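Notice to the Residents of Flandska
a short story

Published Nov 20, 2022

The Office of Public Hours wishes to inform all residents that the matter of the missing hour has been closed. The following account is provided under Rule 24 of the Town Charter, which entitles every household to a plain statement of the facts once a matter has been settled and the fees paid.

In July the Office received 2 letters from the same address on Chisholm Street. The first stated that the writer had sat down to supper at six and had risen from the table, having eaten only soup, at eight. The second letter, in the same handwriting, withdrew the complaint and apologized for the trouble. The Office does not accept withdrawals. A clerk was sent to the address with a certified clock.

The clerk reported that the kitchen was clean and that the occupant was polite. The clock was placed on the windowsill and observed without interruption. It kept correct time until the occupant began to speak of her late husband, at which point the hands moved forward by one full hour. The clerk noted that the coffee, poured before this occurred, was still too hot to drink.

The Office considered several explanations. A fault in the clock was ruled out by the firm of Bonance, which has supplied certified clocks to the town since the river was moved. The firm took the clock apart, put it back together, and returned it with an invoice. A fault in the clerk was also considered. The clerk was examined and found to be punctual.
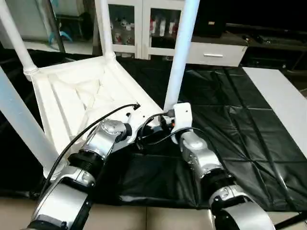 It was then proposed that the hour had not been lost but had been taken elsewhere, in the way that water drawn from one well may lower another. Letters were sent to the neighboring towns. Most did not reply. The town of Fladum answered by return mail that it had been in possession of an extra hour for most of the summer and had been wondering to whom it should be sent.

According to the Fladum authorities, the hour arrived each evening shortly after supper. It was described as mild and a little dim, with a smell of cut grass. Residents of Fladum had at first used it for ordinary purposes, such as washing up and mending. Later they reported that they preferred to sit outdoors during it, and that they found themselves thinking kindly of a man they had never met. Several could describe his coat. One child knew the song he whistled while looking for his keys.

The Office sent a formal demand for the return of the hour, together with a request for any interest that had built up. Fladum agreed to the first and disputed the second. A meeting was held at the border, in the waiting room of the old ferry house, and lasted all afternoon. Fladum maintained that it had taken good care of the hour and had not asked for it. The Office maintained that property found must be returned in the condition in which it was lost.

The occupant of the house on Chisholm Street was invited to attend as the owner of record. She listened to both parties. She then asked whether the people of Fladum would sing her the song. The request was not on the agenda, but no rule could be found against it. The delegation stood and sang all 5 verses. The occupant stated that her husband had only ever whistled the first 2 and that she had not known there were others.

She asked that the hour be left where it was. She asked further that she be allowed to visit it.

The Office has no form for such an arrangement. One has been drawn up and may be requested at the front counter. Under its terms, the hour remains in the keeping of Fladum, and the owner may travel there by the evening bus without charge for as long as the service runs. The certified clock has been returned to storage. The driver has been told not to be concerned if the trip home takes less time than the timetable allows.

Residents who believe that they have lost an hour of their own are asked to write to the Office, stating where they were sitting and of whom they were speaking. Letters may not be withdrawn.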